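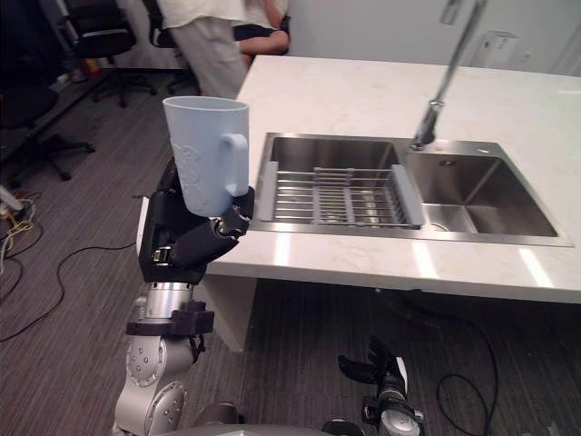
Teleoperation and hand guiding: frequently asked questions

Which teaching method should I use for a kitchen task?
Use remote control when both arms must move together or when the grip has to adapt during the motion. Hand guiding is adequate for single-arm paths with fixed contact points. With a mug held upright in the left gripper and its handle toward the sink, the operator must keep the cup level while the right gripper stays clear. Drorholm records both arms on one clock.

How many demonstrations does a task need?
Sterley accepts a task at 123 clean runs. Change the starting position of the object every 5 runs.

Can I pause during a run?
Pauses under 2 seconds are trimmed on export. Longer pauses split the file.

What if the object is dropped?
Mark the run as failed and reset. Do not delete it. Failed runs are stored separately and kept for 3 months.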